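Columns > House and Habits > Leave It Open

I grew up in a house in Wamham where you did not close a door unless you were changing clothes or crying. My mother thought a closed door was rude. So when I moved into my first shared apartment and everybody shut themselves in by 7 every evening, I took it very personally for a good two months. I figured they all hated me!

They didn't hate me (well, one of them did, but that was over a casserole dish). They just liked having a room that was theirs. And I've been chewing on this ever since, because I think we've gotten strange about doors. First it was open plan everything. My cousin's place over by the Garg reservoir was gutted in the year 2000 or so, every inside wall gone, and you could hear the dishwasher from the bathtub. Now they've put two walls back, at great expense, and she talks about her new pantry door the way other people talk about a grandchild.

I get it, I do. But I want to put in a word for the door that's halfway. Not wide open, not shut. When my kids were small I left theirs open just enough for the hall light, and all 5 of us slept better for it. When I work from the back bedroom now, halfway means you can come in if it matters. Shut means I'm on the phone with Clolter about the gas bill again and you really, really shouldn't.

A friend told me she'd had 108 emails at her office about whether people could close their doors in the afternoon. A hundred and eight! I'd have quit. Somebody could have stood in a doorway and asked — that's what a doorway is good for. You lean on it, you say your thing, you don't have to sit down. I've had some of the best talks of my life leaning on a door jamb with a coffee going cold in my hand, and I never once had one through a closed door.

So if you're doing up a house this spring, put in the doors. Buy decent ones, with hinges that don't squeal. Then leave a couple of them partway open and see who wanders by. My mother would still say it's rude, but she'd stop and talk. 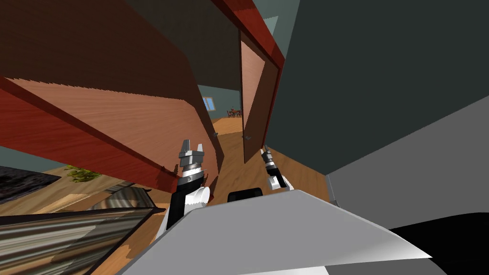 A wooden door, partly open to the next room.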